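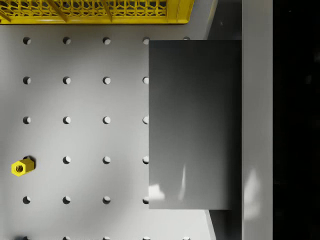

About Undero

12 June 2021
By Refilwe Naidoo

Search this site Enter keywords Go

We teach people to bake bread, and we love it! Undero began in April with one oven in Kukgate and a class of five, and the loaves were so good (well, most of them) that everybody wanted to come back and try rye. We now have 127 regular learners and a second kitchen over at Wandau, with much better ovens and a proper cold room for slow doughs.

Classes are small and pretty floury. You'll mix by hand, learn what a ready dough feels like under your fingers, and take home everything you bake, plus a jar of our starter, Asadi. She's a lively one – give her a big jar.

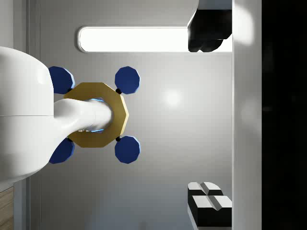

Do I need any baking experience?
None at all. Our beginners' class starts with a plain white tin loaf and goes at the pace of the group, and you're welcome to repeat it as often as you like.

Once you've got the hang of that, there's sourdough, flatbreads, and the sweet dough day with its enormous tray of cardamom buns, which is my favourite class to teach by miles. We also run 2 evening clubs for past learners, who bring their own recipes and argue happily over crusts.

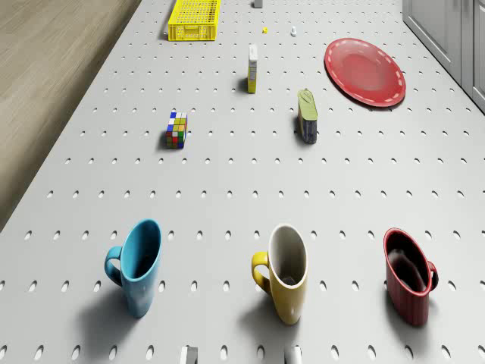 A yellow crate at the far end of the table.

Come and bake with us! New class dates go up on the Kukgate noticeboard and on this site.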